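Subject: Re: [hundden-members] Open day at the Ceton lab, was it worth the trip?
From: Abbas Tehrani

On the list someone wrote:

> Did anyone from the club get to the Ceton open day in November? The
> notice said there would be a two-arm station doing flower arranging. I
> couldn't make it and would like to know if it was a real task or just
> arms waving. Also, was there any talk of numbers, and can you get close?

I went, in the afternoon session. It was a real task. They had a station set up with two arms on a table, a white work surface, and a mix of artificial flowers to handle. Tulips, some small yellow ones, and a few bunches of red and orange. You stand behind tape but you can see the grippers well enough. There was also a monitor by the door showing the table.

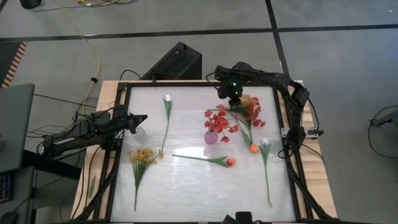
The flower station, with the pink vase in the middle.

The person running the demo said they have 1,329 recorded attempts so far, and that 401 of those were done with the current grippers. The rest are from an older pair that they no longer use. I asked how many they throw out and was told 156, mostly for dropped stems. I did not get a success rate. She said they would put one in the Clukier report when it is done, so I would wait for that.

The talk before the demo was by the Hassanpour people and was mainly about scheduling two arms in a small shared space. It ran long. The slides are supposed to go up on the open day page.

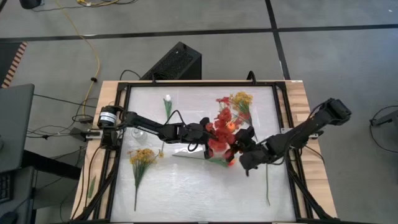
My own interest is in how two arms share one object, as I have been trying to do that at home with the club's small arms and keep getting collisions at the wrist. Their planner lets both arms into the same zone if one of them is marked as the lead, and the other has to slow down near it. I had been locking the whole middle of the table for one arm at a time. With both grippers in the red-orange bunch at once, as they had it, my locking scheme would never have let the second arm in. I'm going to rewrite that part and will post the code if it works.

To answer the last question, yes, you can get close enough, but groups go in 2 at a time and the line was slow. Parking was behind the building and free. They plan to run it again in the spring and I can pass on the sign-up address when I have it.

Abbas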